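Bruvent Light Opera Revives "The Tollkeeper's Niece," Which Closed the First Time for Good Reason

Company promises to fix the second act and leave the duck song alone

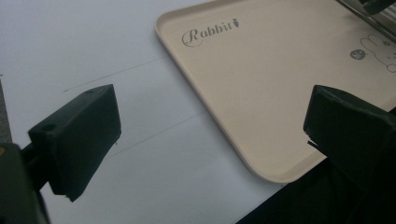

BRUVENT, Jun 10, 2026 — Bruvent Light Opera will open its fall season with "The Tollkeeper's Niece," an operetta last performed by anyone when its composer was still around to be blamed for it. The score has been put back together from a piano reduction, a set of second violin parts and a conductor's book in which most of the remarks are rude. Music director Titilayo Obi has spent the spring fitting these together, and she has a low opinion of how the original publisher kept things. "A beige plastic tray on a white table would have done the job," Obi said. "Put the pages in it, leave them there. They used a coal cellar."

The plot concerns a tollkeeper, his niece, a baron disguised as a piano tuner and a piano tuner disguised as the baron. Everyone is in love by the first finale. In the second act a shipwreck occurs, although the story takes place well inland. Director Gregor Hepburn has trimmed the shipwreck to about 15 minutes and moved it to a lake.

"I was asked whether we could cut it," said Hepburn. "But the best waltz in the piece is sung by people who are drowning, so we were stuck with the water."

Soprano Catríona Mac Suibhne sings Rosalba, the niece, a role with two mad scenes and one sane one. Tenor Somtochukwu Oyewole is the baron. Oyewole last appeared with the company as the Notary in "A Widow from Rokska," where he had a single line and, according to the local paper, took his time with it. The part of the tollkeeper goes to Hepburn himself, who says he auditioned fairly.

The new English lyrics are by Lotte Verbruggen. The old ones rhymed "passion" with "ration" in 8 separate numbers, and Verbruggen has kept the pair once, for sentimental reasons. She has not touched "My Duck, My Heart," the only song from the show that anyone has ever requested, usually late at night. A read-through in April established that the duck song cannot be sung with a straight face by a baritone, and it has been given to the chorus, who don't mind.

The orchestra will play from the restored parts, including a celesta solo that appears to have been written for somebody's nephew. Obi has left it in and will play it herself from the podium. Patrons who know the overture from the dance band version should be warned that the original is slower and has more bassoon.

"The Tollkeeper's Niece" is sung in English with spoken dialogue. There will be one intermission, placed before the shipwreck. Subscribers may exchange their seats at no charge, and those who have already asked to exchange them for something by a better-known composer will be hearing from the box office shortly.

Tickets and performance dates are available from the Bruvent Light Opera box office. Press seats and interviews with the cast can be arranged through the company's press desk. Gregor Hepburn prefers to be called before lunch.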